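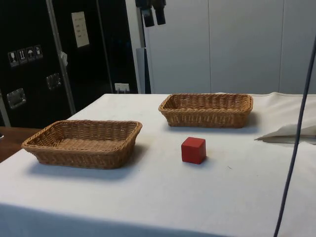
How to Clean and Store Wicker Baskets

Shallow wicker baskets pick up dust fast, mostly along the rim and in the corners. The method below works for bread baskets, desk trays and the ones that hold small toys. Plan on an hour of work and a day for drying.

What you need
An old white tablecloth or sheet
A vacuum with a brush attachment
A soft toothbrush
Dish soap and lukewarm water
Two clean cloths
A small flat brush and clear wood glue, if any strands have come up

1. Empty the baskets and spread the tablecloth on a table. White is best, as the dirt and broken bits of strand show up on it. It doesn't need ironing.

2. Turn each basket over and tap the bottom a few times. Anything stuck in the weave, such as crumbs or beads, should drop onto the cloth. Put toy blocks and other small pieces aside so they don't end up in the vacuum.

3. Vacuum the inside and then the outside on low suction. Go along the strands, not across them.

4. Mix a few drops of dish soap into a bowl of water. Dip the toothbrush, shake it off, and scrub the rim first. A thick rolled rim holds more dirt than the sides do. Don't soak the basket. The strands swell and the corners can lose their shape.

5. Wipe with a damp cloth, then with a dry one.

6. Let the baskets dry right side up, apart from each other, out of direct sun. Leave them for 24 hours. In February, with the heat on, mine were dry by evening, but I still left them overnight.

7. Press down any loose ends with a dot of glue. Trim the ones that are too short to tuck in. I use Haseck wood glue and it dries clear.

Storing them
Baskets of the same size usually won't nest all the way, so don't force them. Lay a folded cloth in the bottom one and rest the second on top. Keep them off a basement floor.

Painted wooden blocks can go back in once the basket is fully dry. Wipe the blocks with a barely damp cloth and no soap. Red paint in particular can leave a mark on light wicker if it goes in wet.

Last updated Tuesday, May 7, 2019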